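4/20/20

Frida Nørgaard has worked on the drying and storage of seed grain for most of her career, the last stretch of it at Hedegaard, a contract testing station that handles samples for seed growers. We spoke by phone for a little over an hour. The subject was seed moisture, and in particular why two labs given the same bag of barley so often report different numbers.

Her first point was about definitions. "Moisture content sounds like a property of the seed," she said. "In practice it is a property of the seed and the method together. You heat a sample, you weigh what is left, and you call the difference water. Some of it is not water. Some of the water is still in there." Oven time and temperature are fixed by convention, and a result without the convention stated next to it is, in her view, not a result.

Hedegaard reports on a wet basis, as most of the grain trade does. Researchers often prefer dry basis. The gap is small at low moisture and grows as the seed gets wetter. She has seen growers set a dryer from a dry-basis figure in a paper and stop it too early. "They did exactly what the table said. The table was for somebody else."

I asked where the error comes from when both labs use the same oven method on the same basis. She put grinding first. Large seed has to be ground before it goes in the oven, and ground seed gains or loses water quickly depending on the room. At Hedegaard the time between the mill and the closed dish is kept under two minutes. The mill itself warms up over a run, so samples late in the morning tend to read slightly low. The station now rests the mill between batches and runs a check sample at the start and the end.

Second on her list was the dish. Lids that do not seat properly let moisture back in during cooling. "People look for the fault in the balance, because the balance was expensive. The balance is usually fine. The lid is bent."

Sampling came third, although she thinks it does more damage than the other two combined. A bag that has stood in a store with one warm wall will not be uniform. The seed on the warm side dries, the water moves as vapor, and the far side picks it up. Take one scoop from the top and the figure describes the top. Hedegaard asks clients to probe at several depths and combine the draws, then to send the sample in a sealed, full container with as little air over the seed as possible. Paper envelopes are refused. That rule came from Kornél Deák, who ran intake before her and who once held a set of envelopes on a shelf for a week, weighing them daily, to settle an argument with a client.

The station took part in a comparison last year with 37 labs, organized by Ambros Reisinger out of Skoloreck. Each received sealed barley from one blended lot. Nørgaard was careful about what she would say, as the write-up is still in draft. The spread was wider than the organizers wanted. Most of the outliers had skipped the second weighing or had opened the packs a day before testing. Hedegaard landed near the middle, and she did not seem especially pleased about it. "The middle is where most labs are. It tells you that you make the usual mistakes."

We moved on to storage. Her working guidance for barley is to get it below 13 percent before it goes into the bin and lower if it has to keep through a second summer. Temperature matters as well, and a cool store forgives a certain amount of moisture. What it does not forgive is cycling. Seed that warms and cools repeatedly will lose vigor before it loses germination, and a standard germination test will not show this until late. For lots that have had a rough season she recommends an accelerated aging test, in which the seed is held warm and humid for a set time and then germinated as usual.

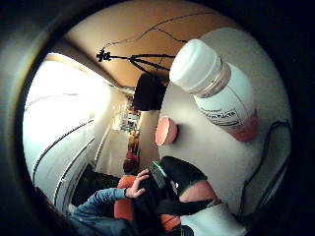 Vigor testing is less settled than moisture testing, and she would like to see more of it done the same way in different places. Her colleague Niamh Mulligan has been running aged and unaged seed side by side, with 70 lots finished so far. The ranking of the lots holds up well from one run to the next. The absolute numbers do not, and small differences in chamber humidity account for a good part of that. Nørgaard's advice to clients is to use the ranking to decide which lots to sell first and to leave the decimals alone.

On electronic meters she was more generous than I expected. A handheld meter that has been calibrated for the crop, and for the variety where that matters, is good enough for deciding when to stop a dryer. It should be checked against an oven result at the start of the season and again in the middle. It should also be at the same temperature as the grain. Growers who keep the meter in a heated cab and the grain in an open shed will get a reading, and they will get a different one 20 minutes later.

I asked what she would change if the budget allowed. She would replace the second oven, where the back shelf runs hot and has been marked off with tape for two seasons. She would also like a dedicated room for grinding with the humidity held steady. Neither is planned. In the meantime the door to the mill room stays shut and the humidity is written on the sheet for every batch – a habit she recommends to any lab, whatever its equipment. The intake desk opens again for spring barley in May, and full containers are still preferred.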